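Caderno de bancada, 03/02/2020
Tablets Hikell, lote de avaliação

Chegaram as 4 unidades do Hikell de 8 polegadas que a Granville ficou de mandar. Caixas sem lacre, firmware de pré-série. Duas vieram com o carregador antigo, que não serve para o teste de carga rápida. Pedi a troca.

Peso na balança pequena: 286 g, sem capa e sem película. As outras três unidades deram o mesmo valor na casa do grama. Anotado na folha da pasta verde.

Tela. Brilho no máximo, imagem toda branca, medição no centro: 400 nits. Nos cantos cai um pouco, mais no inferior esquerdo. Com brilho automático ligado a leitura oscila e não dá para usar. Desligar sempre antes de medir. A unidade 2 tem um vazamento de luz fino na borda de cima, só aparece com a sala escura.

Bateria. Vídeo em laço, wi-fi ligado, modo avião desligado, volume na metade: a unidade 1 aguentou 11 horas até desligar sozinha. A unidade 3 travou no meio do ensaio e o registro ficou incompleto, então não conta. Repetir com o firmware novo, quando a Uniyal liberar. Disseram março.

Câmera. A de trás demora para focar de perto. Com o aplicativo da Uniyal o foco é mais rápido do que com o aplicativo de fábrica, na mesma unidade e com a mesma luz. Parece coisa de software. A frontal está normal.

Toque. Perde o gesto de arrastar quando o dedo sai da borda direita devagar. Acontece nas quatro. Abri chamado com a Womulmont, que fornece o controlador do painel, e mandei junto o log da unidade 1. Pediram também a versão do driver, falta enviar.
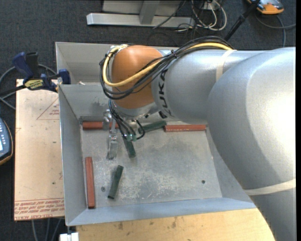

Dá para atualizar o firmware sem apagar os dados de teste?
Só pelo cabo, com o utilitário da Hikell e a opção de manter a partição de usuário marcada. Pela atualização via wi-fi o aparelho volta ao estado de fábrica e os logs somem. Copiar a pasta de logs antes, de qualquer jeito.

Pendências: carregadores, versão do driver para a Womulmont, repetir a bateria na unidade 3. A unidade 4 fica desligada na gaveta como referência, com o firmware original.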